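Cómo preparar una presentación oral con el método de ensayo por bloques

Publicado por Hedvig Bakke el 20/2/22 - Revisado por Khurram Minhas

El ensayo por bloques sirve para preparar una exposición hablada de entre diez y veinte minutos sin memorizarla palabra por palabra. Se apoya en dos principios conocidos: la práctica espaciada y la recuperación activa. Requiere un guion, un cronómetro, una grabadora (basta la del teléfono) y cinco días disponibles antes de la fecha.

Requisitos previos

El guion debe estar cerrado. Si todavía se discute el contenido, conviene aplazar el ensayo. Para una exposición de veinte minutos en español, un texto de unas 3.000 palabras es demasiado largo para la mayoría de los oradores y obliga a recortar antes de empezar. La velocidad propia se mide leyendo en voz alta una página durante dos minutos y dividiendo el total de palabras entre dos.

Paso 1. Dividir el guion

Separe el texto en bloques de un máximo de 300 palabras. Cada bloque desarrolla una sola idea y recibe un título corto en forma de afirmación. «Los plazos se alargan en la fase de revisión» es un título válido; «Plazos» no lo es. Si un bloque necesita dos afirmaciones, se parte.

Anote los títulos en una hoja aparte, en orden. Esa hoja es el único documento que se utilizará a partir del paso 3. Quien prefiera trabajar en pantalla puede usar Wedow o cualquier editor de esquemas que permita plegar el texto.

Paso 2. Fijar las transiciones

Los bloqueos en público se producen con más frecuencia entre dos ideas que dentro de una. Escriba una frase de enlace al final de cada bloque y apréndala literalmente. Son las únicas frases del guion, junto con la primera y la última, que se memorizan al pie de la letra. Longitud recomendada: menos de quince palabras.

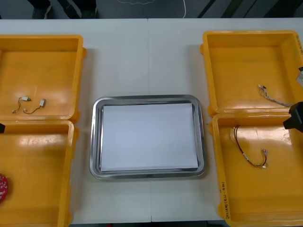 Paso 3. Recuperar sin texto

Lea el primer bloque una vez, tape el guion y expóngalo de pie y en voz alta. No consulte el texto hasta haber terminado, aunque se quede en silencio. Después compare y marque solo las omisiones de contenido; los cambios de redacción se ignoran. Repita con el bloque siguiente.

Un bloque se da por aprendido cuando se expone dos veces seguidas sin omisiones. No es necesario completar todos el primer día. La sesión termina a los cuarenta minutos, con independencia del punto alcanzado.

Paso 4. Alterar el orden

El segundo y el tercer día, exponga los bloques en orden aleatorio. Numere unas tarjetas, barájelas y empiece por la que salga. Con ello se evita que cada idea dependa de la anterior y se facilita retomar el discurso tras una pregunta del público. En el taller que impartimos en Bellden en septiembre, los participantes que se saltaron este paso fueron los que más tardaron en reanudar su exposición después de una interrupción.

Paso 5. Ensayar con carga

El cuarto día, exponga la secuencia completa en condiciones algo peores que las previstas. Opciones habituales:

Tras subir dos tramos de escalera, para empezar con el pulso elevado.
Con una radio encendida a volumen medio.
Ante una persona que interrumpa una vez, sin avisar del momento.

Elija una sola condición por ensayo. Grabe el audio y anote la duración total. Si supera el tiempo asignado, elimine un bloque entero; acelerar el ritmo empeora la dicción.

Paso 6. Último día

Un único ensayo completo, por la mañana. Por la tarde se repasan solo las frases de enlace y la hoja de títulos.

Problemas frecuentes

Un mismo bloque falla siempre. Suele contener una idea que el orador no domina. Reescríbalo desde cero antes de seguir repitiéndolo.

La exposición suena recitada. Se han memorizado demasiadas frases. Vuelva al paso 3 y explique el bloque con otras palabras.

Solo se dispone de dos días. Realice los pasos 1 a 3 el primero y el paso 5 el segundo. El paso 4 se omite.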